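Tramska folding playpen mat: eight months on

Posted December 30, 2024

I don't trust baby gear that calls itself a "system". The Tramska is a folding foam floor mat, and the box says system on 2 sides. We bought ours in March from Wamus, in the grey, to go over the cold tile in our front room in Virkimdale. Full price, no discount, nothing sent to me for free.

Setting it up takes no skill. You unfold it and wait for the creases to settle. The website says they vanish overnight. Ours were still there a fortnight later, and one corner has never laid flat. I've put the leg of the couch on it.

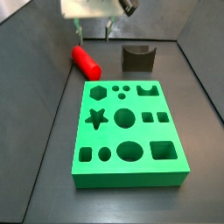
The colour is fine. Grey hides crumbs until you kneel on them. The surface wipes down well enough with dish soap and a rag, although blueberry left a faint mark that I've given up on. The smell out of the box was strong, and I aired it in the garage for 8 days before I was happy to have it inside. The leaflet suggests 2.

My main gripe is the padding. Tramska says it is "hospital thick", whatever that means. It takes the edge off a tumble from sitting, and I'd guess any foam would. Under an adult knee it squashes right down to the tile. If you're the one on the floor for an hour handing over blocks, keep a cushion nearby.
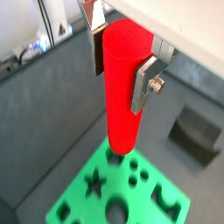
Then there's the claim that the cover is tested to 3,000 folds. Tested by whom? I fold ours most nights and the stitching along the centre seam has started to lift. Wamus told me that was normal wear and offered a voucher. I asked for a repair and am still waiting.

We had the cheaper Owen mat at my sister's over the holidays. It's thinner, it slides on floorboards, and the pattern is hideous. It also lies flat. For a carpeted room I'd buy that one and keep the change.

On hard tile I'd still take the Tramska, but only on sale, and I'd check the seam before the return period runs out. Skip the matching storage bag. The mat doesn't fit in it once it's been unfolded.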